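Rerance bench – equipment plan and data notes

README, last touched July. Covers what we have, what we want to buy, and which clips back up the ask.
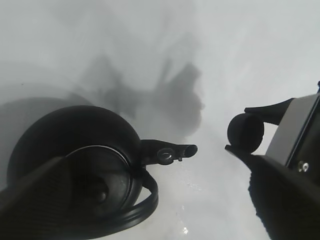 Wrist view, headphone task, white tabletop. Two grippers in shot.

What's in the folder
- clips/ – wrist camera recordings, headphone handling only
- costs.csv – one row per item, prices ex VAT
- wishlist.txt – rough, don't quote from it
- quotes/ – PDFs from Rodrigues and Hondard

Size: 1452 clips, 13 operators' sessions, 3 headphone models. All black, which is a problem (see spending, item 2).

Why headphones
Worik wants them as the second product after chargers. Round parts, hinges, a cable that gets everywhere. If the fingers cope with these they cope with most of the list.

Spending, in order
1. Finger pads. Current ones are hard and wear at the tips. Rodrigues quoted for 6 sets, lead time is the annoying bit. Order first.
2. Lighting. The arm throws a big soft shadow over the table and dark fingers on dark earcups are hard to label. Two side panels, diffused. Cheap ones are fine, we tried them on loan.
3. Matt table top. The white one has a sheen and gives small bright glints near the work. Grey mat might do for now.
4. Spare wrist camera. Just the one spare. Waiting on Hondard for a price, chased twice.
5. Cable clips for the bench. Petty cash.

Not buying this year
- third arm
- new controller, old one still under warrenty
- force sensors. Would be nice. Ask again when the pads are in, no point testing both at once

Labels
grasp / no grasp / unclear. Use unclear if a finger covers the contact point, dont guess. Part names are earcup, hinge, band, cable. If you can't tell which part is being held, write "part".

Known gaps
- no white or silver headphones yet
- fingers often hide part of the object in the wrist view
- costs.csv is missing delivery for the Hondard rows
- session 6 was labelled before "unclear" existed, needs redoing

Budget code is in the header of costs.csv. Put changes there first, then here – the two have drifted apart before. Pads order goes in once the delivery figure is back.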